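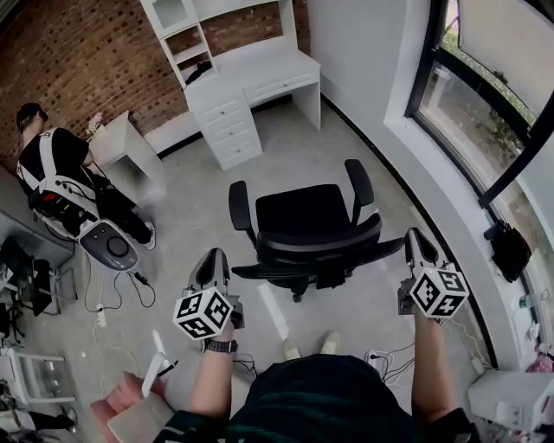

Call for participants – open demo day at Virnenow, plus two weeks of paid sessions after

We need people. Quick version first, details further down, please read them before you write to us.

Virnenow is opening its ground floor room for a demo day in August 2018 and we want regular folks to come try the hand-held grippers. No background in robots needed. If you can pick up a cup and put it down again you're qualified. Visitors get to watch, ask things, then take a turn themselves if they feel like it.

Who we're looking for

– Adults, 18 and up, any job, any hand size
– OK standing and walking for an hour or so with something in each hand
– Left handers very welcome, we never get enough
– Able to follow spoken directions in English
– For the paid part: free at least 2 afternoons a week

What you'd do

Demo day is simple. Short intro, then you watch a pair of operators work, then small groups. Everyday chores, mostly – tidying a desk, moving things between shelves, opening drawers. The paid sessions are the same kind of stuff, longer, with breaks. You hold a gripper in each hand and do the job with those instead of your fingers. Feels clumsy for ten minutes. Then it doesnt.

We have 64 places on demo day and they go in order of sign-up. The April one had 406 requests, so dont wait around.
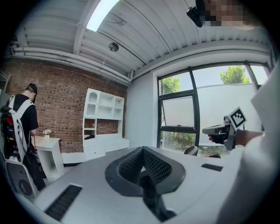
Do I have to sign up for the paid sessions to come to the demo day?
You don't, the demo day is open to anyone with a place and you can decide about the rest later.

Pay and practical stuff

Demo day is unpaid but free, coffee and sandwiches from Jono downstairs. Paid sessions go through Broltness, our staffing partner, hourly, money every other Friday. Bring ID on your first day or they cant put you in the system.

Closed shoes. Sleeves you can push up. Leave big bags at home, there's not much storage. Street parking is bad, the bus stop is right across from the Michalík building and we're the next door over. Ring the lower bell.

Some sessions are recorded. You'll get the consent form ahead of time by email, read it, sign it, bring it. No form, no turn with the grippers, but you can still stay and watch.

How to apply

Send us your name, age, which hand you write with, and wich afternoons you're free. Put DEMO in the subject line if you want the demo day only, or BOTH for the demo and the paid part. Need a ride, a chair, or a translator? Put that in too and we'll write back.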